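Handout 3 – Building the hand-held gripper (Tillthorpe shared workshop, evening course)

Notes by Trinity F. Typed up fast, corrections to me or Lok-yiu please.

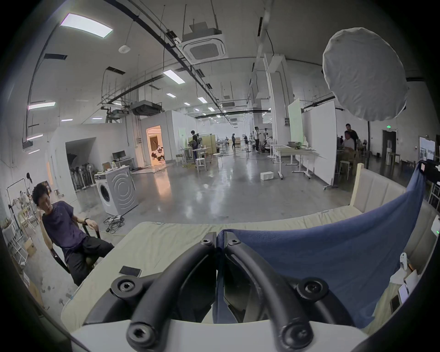 ## Before you start

You need the printed parts from handout 2, cleaned up. If yours still have support material inside the bolt holes, do that first. A blunt bolt hole cost Bernd a whole evening in July and he's done this before.

Per bench:

- one body, two mounting blocks, two curved fingers
- hex-socket bolts, black, from the blue drawer (NOT the ones in the jar, those are mixed lengths)
- hex keys – the long-handled set, put them back
- the Rathjen trigger kit, one per pair
- thread locker, the weak kind
- masking tape and a pen

No power tools on the fingers. Hand tight, then a bit. The plastic will let you go too far without any warning and then the thread is gone.

## What we're making

A gripper you hold and squeeze, so a person can do the job first and the arm copies later. The fingers are the same ones the arm will wear. That's the whole point of the exercise, so don't "improve" the shape on only one of them. If you want to change the curve, change both sets and write it on the sheet.

Fingers are mirror images. They look the same lying flat on the bench. They are not. Mark L and R on the inside with tape before anything else.

## Order of assembly

1. Dry fit. No thread locker, no trigger. Just see if the pieces meet.
2. Mounting blocks onto the body. Leave them loose enough to wiggle.
3. Fingers onto the blocks, outer bolts first. Still loose.
4. Close the fingers by hand and look at where they touch. Should meet near the middle. If one arrives early, shift its block and try again.
5. Tighten blocks. Check again. It moves when you tighten, it always does.
6. Tighten the rest, working side to side like a car wheel.
7. Open and close 20 times. Listen. Clicking = something is rubbing.
8. Take out one bolt at a time, thread locker, back in. One at a time!! If you take them all out you're back at step 2.
9. Trigger kit last. See below.

Several people last term went straight to step 8 and had to start over. Gisela's group did it twice.

## Trigger kit

The cable goes in from the back. Feed it through before you clip the lever on, the lever blocks the hole afterward. Pull it snug and mark the spot with pen.

Full squeeze should close the fingers with a little left over. If the lever bottoms out and the fingers still have a gap, the cable is too long – move the clamp, don't bend the lever. If they won't open all the way, too short.

The lever opening angle should be 90 degrees from the handle. Use the card template. Guessing by eye has gone badly.

Return spring: hook side toward the body. Kit drawing shows it the other way on page two, the drawing is wrong, Leonie has written to them about it.

## First tests

Start on something soft. Padding under the fingers, nothing hard underneath, so when you overshoot you only dent the pad. Cloth is a good first object and a horrible second one. Easy to grab, hard to grab the same way again.

Try in this order:

- a folded cloth, picked up by the fold
- the same cloth, dropped any old way
- a foam block
- a marker pen lying flat
- a playing card (most people can't, don't worry)

For each one write down: did it close, did it hold, did it let go. Letting go gets forgotten. Cloth catches on the bolt heads, so look at the bolts before blaming your hands.

Do it slow. If you can't do it slow you can't do it repeatably, and the arm needs repeatable. Lok-yiu's rule is to say the steps out loud while you do them: over, down, close, up. Feels silly, works fine.

Rest your wrist. These get heavy after a while, more than you'd think from picking one up. Swap with your partner every few runs. If your thumb starts to ache, the lever is too stiff, go back to the trigger section.

## Log sheet

One line per attempt. Object, who, result, comment. Failed ones too, those are the useful lines. "Bad" is not a comment. "Slid out left side on the way up" is a comment.

Put your bench number on every page. Last term we ended up with 1212 lines in the shared log and a good chunk of them can't be used, no bench number, no idea which fingers.

If you change anything on the gripper, draw a line across the sheet and write what you changed. Even a quarter turn on one bolt.

## Common problems

**Fingers cross over instead of meeting.** L and R swapped, or one block is on upside down. Check the tape.

**Wobbles side to side.** Block bolts. If tight already, hole is worn, print a new block. Filling the hole with glue holds for about one session, we've tried.

**Closes fine, opens slow.** Spring backwards or cable pinched where it enters the body. Usually the cable.

**Squeaks.** Dry lubricant on the pivot, a tiny bit. Keep it off the finger surfaces or nothing will stay gripped for a week.

**Bolt keeps turning and never gets tight.** Stripped. Stop. Bring it to the front, there are threaded inserts in the small tin and Bernd will show you how to melt one in. Don't use a longer bolt, it comes out the other side and hits the cable.

**One finger flexes more than the other.** Different print batches probably. Weigh them. If they differ, reprint as a pair on the same plate.

## Housekeeping

Cables off the walkways when you're done. Hex keys counted back into the rack, the small one is allways missing. Offcuts and failed prints go in the plastics bin by the Flumenen printer, other filament in the other bin, they can't be mixed.

Phones wherever you like but out of the reach of the fingers please. Trinity's screen has a story and she'll tell it if you ask.

## For next time

- finished gripper, labelled with bench number
- log sheet with at least 6 attempts per object
- read handout 4, first half only (second half is being rewritten)
- think about which job from home you'd want to show the arm. One job, small. "Folding laundry" is too big. "Picking up one sock" is ok

If you miss the session, the Tudport group runs the same handout the week after and you can sit in. Ask Gisela first becuase benches are limited over there.

Spare fingers: box under bench two, sign the list when you take a pair.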